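Oden desk with white top, bought from Tiscombe
Review, posted Feb 29, 2020

I have used this desk since July, so I think I know it well enough to write something. Before it I had an old kitchen table that was too high for me, and my shoulders hurt every evening. I translate manuals from Italian at home, six or seven hours a day, and a desk is for me a tool in the same way as the dictionary.

I compared three models. The Zelitz was the nicest in the shop, but its legs stand so far inside that I hit my knee two times in five minutes. The Dal Bello has a drawer, and I would like a drawer, but it is only 50 cm deep and my screen would be too near to my eyes. The Oden has no drawer and a plain shape, and it cost 200 pounds with delivery. I took the Oden.

Delivery and assembly

Tiscombe brought it in two boxes. The man put them inside the door and left, so if you live upstairs, ask a neighbour to help you. The top is heavy. The instructions have only drawings and no words, and drawing number four shows the side rail the wrong way round. I had to take off one leg and start again. All the screws were in the bag and there was one extra. I needed almost 30 minutes for the first leg and the rail, and after this mistake the rest went quickly.

The feet can be turned to make the desk level. My floor is old and goes down towards the window, and I could correct this completely. I can write by hand on it and the screen does not shake. When I lean on the front edge with both arms there is a very small movement — you feel it, but you do not see it.

The surface

On this point I have mixed feelings. I chose the glossy white because my room is dark and I wanted it brighter. It does make the room brighter. But the gloss reflects every lamp, and in the evening I had a bright spot exactly where I look when I read on paper. I moved my lamp to the left side and changed to a weaker bulb, and now it is acceptable. If your desk will stand under a ceiling light, I recommend the matt version, if they still make it.

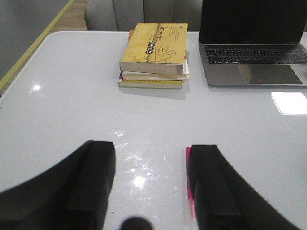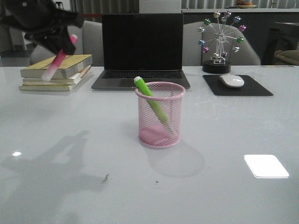 Glossy white tabletop with books on it.

You must also like cleaning. On white, every small crumb and every hair is visible. I wipe mine with a damp cloth and a drop of washing-up liquid, then with a dry cloth, otherwise there are stripes. Coffee comes off also the next day. Ink from a ballpoint pen came off with a little alcohol. A red felt pen left a pink shadow that I could not remove, but it became weaker with time and today I find it only if I search for it.

Scratches are a different matter. I have a ceramic cup with a rough bottom and it made fine lines in the first week. You see them only from the side, against the light. Since then I use a cork mat. Heavy dictionaries did no damage at all, and I push them here and there all day.

Size and comfort

The height is good for me, but I am not tall. My brother is much taller and when he visited he complained that the desk was too low for him. There is no way to raise it except the feet, and they give only 30 mm. Please measure your chair before you order, especially if it has arms. Mine goes under the top with one finger of space.

The hole for cables is at the back in the middle. I would prefer it in the corner, where my socket is, so my cable lies along the wall and does not look very tidy. The plastic cover of the hole fell out several times until I put a piece of tape around it.

Service

One foot arrived with a damaged thread. I wrote to Tiscombe, and they asked for a photograph and sent a new one without any discussion. It took nine days. They were polite, but I had to write a second time to learn that it was already on the way.

I give it four stars out of five. One star is missing for the reflections and for drawing number four. My shoulders do not hurt any more, and I would buy the same desk again — only in matt.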